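Home | Topics | Unanswered | Log in

Is the Clamon hand kit worth it for soft packs?

Posted by benchside, 6 Jan 2019

We have a two-arm robot at work and want it to sort small household items into dishes on a table. Boxes and bottles are fine with our old two-finger grippers. Soft packs are the trouble, mostly wipes and cotton pads. They fold up or slide out on the way over.

Drarkura sells the Clamon kit for 700 a hand, with the mounting plate and wrist sensor included. Their sales page only talks about rigid parts. Has anyone used it on soft packaging? I would need two.

hexkey_dan

We have run a pair since April. They do hold soft packs if you turn the closing force down. The factory setting is 300 and that crushes anything with air in it. We ended up at 15 for small packs. Change it in the setup menu for each hand, as the left one does not copy to the right.

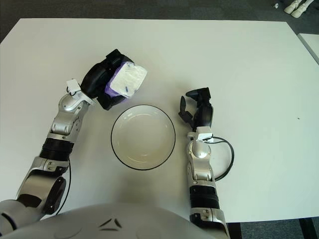

Come in over the top and let the fingers wrap around the side. Pinching the ends makes the middle buckle. Open the hand close to the dish, too, or the pack catches the rim and tips.

Two complaints. The wrist cable is too long and you have to route it yourself so it stays clear of the elbow. Also, support took 7 days to answer a plain question about firmware. I would still buy them again at that price.

Chukwu fingertips

Depends on the robot. Check the bolt pattern first.

millrow

I had the Clamon on loan and sent it back. It gripped well enough, but the fingers were slow to open and our job is all short moves. We went with the Hesness hand, which costs more and has fewer fingers. If speed doesn't matter to you, the Clamon is the better buy. Ask Drarkura for the loan unit before you order two. They don't list it on the site, but they do have one.

Comments (3)

benchside: Thanks. Asked for the loan unit this morning.

torque_it: Does the 15 setting work on heavier packs?

hexkey_dan: No, go up a little at a time until it stops slipping.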